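Drovorero Tabletop Objects, data card

Maintainer: Gert Hendricks
Last revised: April 16, 2018

Contents
Records of everyday items placed on a table covered in brown paper. Blue painter's tape divides the paper into cells. Items include tennis balls and a ball can.

Layout
Cells are roughly square. Tape was laid by hand, so do not use the lines for calibration. The set holds 188 layouts.
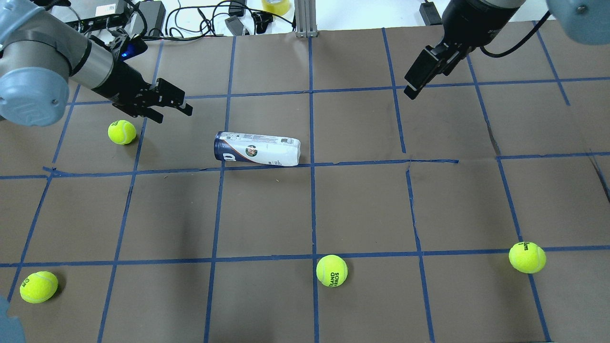
Item positions are given by cell, row first. Items lying across a line are listed under both cells.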